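4. Entering a claim in the employer portal

This section is for payroll staff who submit short-time work claims for their company. Before you start, please have ready the employer number and the wage list for the claim month.

4.1 Opening the claim

1. Log in to Trulldale with your employer number and the password you have set in section 3.
2. In the left menu, choose Claims, then New claim.
3. Select the claim month. The month must be already finished. A claim for June can be opened from the first day of July.
4. Enter the number of employees with reduced hours. If the number is higher than 100, the portal asks you to upload a file and the manual entry is closed.
5. Press Save draft. The draft stays in the system for 20 days.

Note: The draft is not a claim. The office sees your data only after you press Submit in step 4.2.

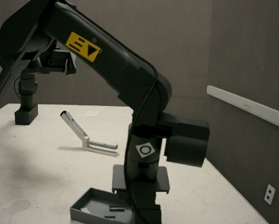

Illustration: Keltora image library

4.2 Uploading the wage file and submitting

1. Save your wage list as a CSV file. One employee is one line.
2. Check that every line has the tax number, the normal hours and the reduced hours. Empty fields are not allowed – write 0 if the person did not work.
3. Press Upload and choose the file. The portal accepts up to 3,954 lines in one file. Larger employers must divide the list into two or more files.
4. Wait for the check to finish. Lines with an error are shown in red, with the error code at the end.
5. Correct the lines in your own file and upload it again. The new file replaces the old one completely.
6. Read the declaration, tick the box and press Submit.

Caution: After submitting you can not change the claim yourself. Write to the claims desk and give the claim number.

Caution: Do not submit the same month twice. The second claim stops the payment of the first one until both are checked by hand.

Error 178 means that the employee is already in a claim of another employer for the same month. Ask the employee first – often it is a second job, and then you must fill in also the field Other employer.

Text of this section: Biljana Stoyanova. Checked by Yeison Montoya. Last change: Monday, April 2, 2018.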